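Tulten Leader Kit review: six weeks of teaching an arm to do kitchen chores

10 March 2023

I have wanted a good leader arm for a long time. A leader arm, if you came here from the hobby side, is the small one you hold in your hand while the big one copies you. The Tulten kit from Ernaden is the third I've tried, and the first I look forward to picking up in the morning.

We used it in our practice kitchen on what I think of as the boring jobs: putting a lid on a tub, lifting a spoon out of a crock, pushing a microwave door shut. Boring jobs are where teleoperation gets hard, and I love them for it.

Our follower arm, at the kitchen counter:
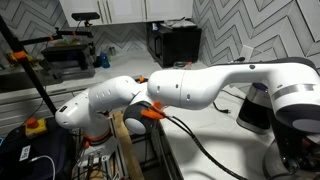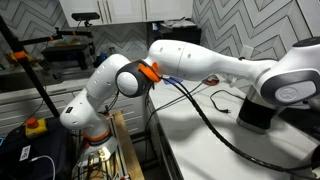
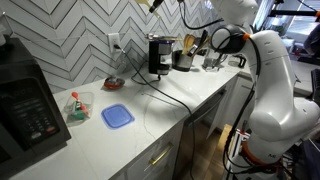
What you get

The box holds the leader arm, a table clamp, a trigger handle, a foot pedal and one long cable. Software is a download. The leader has the same joint layout as the big arm, scaled down so it fits on a desk, and that matters more than any line on the spec sheet. You bend its elbow, the big elbow bends. After a few minutes I quit thinking about joints and just reached for things.

Putting it together took me one evening. The printed instructions are fine up to the wrist, where two drawings show the same screw in two different holes (the second drawing is right). I also swapped the table clamp for a wider one from Pruvost, as our desk has a thick edge and the stock jaw only just bites.

How it feels

Light! The spring in the shoulder takes most of the weight, so you can stop with your arm out, talk to someone, and carry on from the same spot. The kit I had before this sagged whenever I let go, and half my recordings started with a little dip that the trained policy then faithfully learned. I spent most of November cutting those dips out by hand and I don't miss it.

The trigger has a long, smooth pull. For thin things like a lid this is lovely, as you can close the gripper slowly and stop just at contact. There is no force feedback, so you are going by eye. On soft items I squeezed too hard for the first couple of days and then got used to it.

Delay between my hand and the arm is small enough that I forget about it at normal speeds. Fast wrist flicks do show it. I have stopped doing fast wrist flicks, and the recordings are better for it anyway.

By hand or by leader?

You can also teach by guiding: put the big arm in its free-moving mode, take hold of it and walk it through the task. I still do this for anything with a firm push in it, like the microwave door, where you want to feel the latch give. The Tulten software will record both kinds of session into the same format, and I wish more packages did.

For everything else I now use the leader. When you guide a large arm by hand your own body ends up in the camera view, and you get tired. My guided sessions fall apart after half an hour. With the leader I sat down and recorded 51 good tries at the lid job before lunch, with coffee.

Recording

The pedal starts and stops a take. Tap it twice and the last take is thrown out, no menu, no mouse. I can't tell you how happy this makes me. On the old setup I had to put the leader down, find the keyboard, type a note and get my hand back in place, and I'd often keep a bad take just to avoid the fuss.

In six weeks I have kept 384 takes across all our tasks. The lid job began to look decent once I had 200 of them to train on. It is still poor when the lid lies flat against the counter, and I think that's on my demos: I kept sliding it to the counter's edge first, and I did it a different way nearly every time. Pick one way and stick with it.

Files are plain and well named. I moved a batch over to Minasden, the viewer we use for checking joint traces, and it opened them with no converting.

Things I'd change

The pedal slides on a hard floor. Mine now sits on a scrap of rubber mat.

Waking up is a bit awkward. The leader and the big arm have to be in matching poses before the link goes live, and the software tells you only that they don't match, with no hint as to which joint is off. It's usually the wrist. A little colored bar per joint would fix it in an afternoon.

The cable comes out at the back of the leader's base and points straight at your knees. A right-angle plug helps.

Long sessions warm up the trigger handle. It never got too hot to hold, but you notice.

One for the safety-minded: the kit has no stop button of its own. Letting go of the trigger opens the gripper and does nothing to the arm. Keep the big arm's emergency stop where you can hit it from the chair, and try it from the chair, with the leader in your other hand, before the first real take.

Who should get one

Ernaden asks 300 for the kit without the pedal. Get the pedal. If your arm is on their list of supported layouts and you mean to collect more than a handful of demos, I'd say go for it. If you only need one or two motions taught once, guiding by hand is free and works well enough.

If yours has a different joint order, wait. There is a remapping mode in the software and I did try it, and my elbow and the robot's elbow spent an hour disagreeing. Ernaden's release notes list a rewrite of it, and I'll update this page once I've had a go with the new one.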